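**Wangate Workshop Fit-out - Progress Report**
Tuesday, June 17, 2025

The main room is now in daily use. Of the $2,401 approved for furniture and lighting, we have spent $769. The tables came from Vollbridge and were delivered in one load.

The tube lights are up and the whiteboard is fixed to the back wall. We had planned to paint the ceiling panels a darker colour, but left them white - the room is brighter that way. Pernside still owes us a revised quote for the side door, and we have asked for it twice.

Storage is the weak point. Boxes are ending up under the tables, and we would like to put $600 of the balance toward shelving.
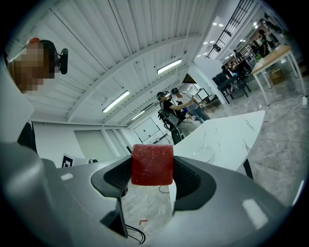

Will the shelving need more money than was approved?

The $600 fits inside the remaining balance, and Hamdan has agreed to hold its price until October.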